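Dovico Bench Planning Notes and Cost Sheet

README, last updated June 30, 2024

Hello and welcome! If you have found your way here, you are probably trying to work out what it costs to put together a small tabletop robot bench, and you would like to see the numbers from people who have already spent the money. We were in the same spot in April and could not find much, so we kept our receipts and wrote everything down as we went. Please borrow whatever is useful to you.

What you get in this folder

costs.csv has one row per purchase, with the date ordered, the supplier, the price paid, shipping, and a notes column that gets pretty chatty in places. There are 385 rows, and yes, a good many of them are screws. wishlist.csv has the things we priced and did not buy. lead_times.csv lists the days between order and delivery. Prices are in US dollars before sales tax, unless the tax column says otherwise (a few of the Flarosness orders came with tax rolled in and we never managed to split it out).

How the money was split

We gave ourselves one budget for the arm and its gripper and a second, smaller one for everything that sits on the table. The table budget was $1478, and it had to cover the surface, the side panels, the boards, the trays, the hand tools and all the little loose pieces. We thought that was generous. The arm and gripper came to $3898 with shipping from Vutuvon, and after that we felt quite grown up about money for a week or so, until the printed parts needed doing over and the first tool handle was the wrong size for the finger pads.

The task we planned the bench for is pushing small parts around a flat board with a T-shaped tool and sending them down into a tray at the front. The tool is gripped by a little block at the end of its shaft, so if you are pricing tools, price the block along with them and get spares of both.

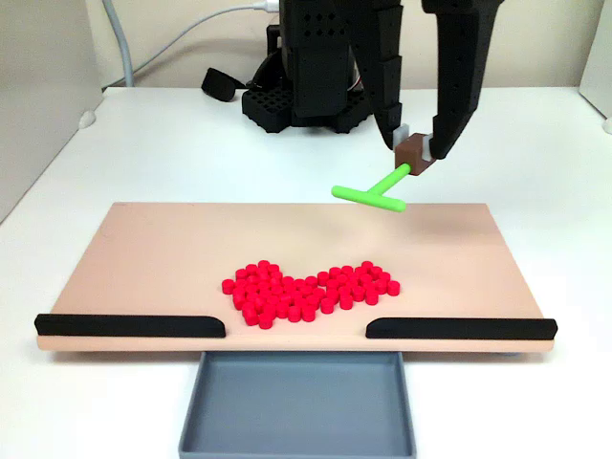
Fatima Garba wrote to us after reading the first version of this sheet to say that we had badly underbudgeted for small parts, and that she would set aside twice as many loose pieces as the task calls for, plus a spare board, before spending another dollar on the arm. She also thought the trays should be ordered at the same time as the boards, from the same shop, so that the heights agree. We have taken her advice on all of it, and the planning rows for next year show the change.

Things to know before you copy our numbers

Hrynyshyn quoted us a small-order price on the boards, and it only held for 2 boards or more. The single-board price is in wishlist.csv.

Labor is not in here at all. We meant to log our hours and we didn't, sorry!

Rows marked "guess" in the status column are for receipts that got lost. Leave them out if you are adding things up for a grant.

Corrections are very welcome, especially on lead times, which seem to change every time we look.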